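Oravec Community Help
Household > Cleaning and surfaces

Dull patches on a white table after wiping

Asked Thu 27 June

I have a white table with a smooth, slightly shiny top, bought from Nusosier. After every clean it dries with faint streaks, visible only when the light is low. I use washing-up liquid in warm water and a microfibre cloth. Water here is hard. Is this residue or damage to the finish, and how do I tell the two apart?

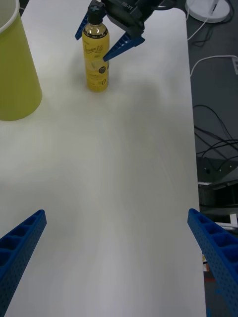

I have also tried Starnimum surface spray. The streaks were worse the next morning. I would like to avoid anything abrasive.

2 answers

Accepted answer

Most likely residue. Test a small area near a corner. Wipe it with distilled water on a clean white cloth, dry it at once with a second cloth, and look at it from a low angle. If the patch is clear, the finish is sound and you are looking at detergent film, limescale or both.

For detergent film, repeat with plain water over the whole top. For limescale, mix one part white vinegar to 12 parts water, leave it on for 30 seconds, rinse and dry. Do not use vinegar if the top is stone or has a waxed finish — it will etch the first and strip the second.

If the test patch stays dull, the gloss has probably worn and cleaning will not bring it back.

Microfibre washed with fabric softener also leaves a film. Wash the cloths at 60 without it.

Answer 2

Had the same with an Eleo desk. I stopped using spray and it went away after 7 days or so of just water. Might be the spray, might be the cloth, I changed both. Don't use a magic sponge on it, they are abrasive even though they feel soft.

Comment from asker: corner test came up clear. Will try the vinegar mix at the weekend.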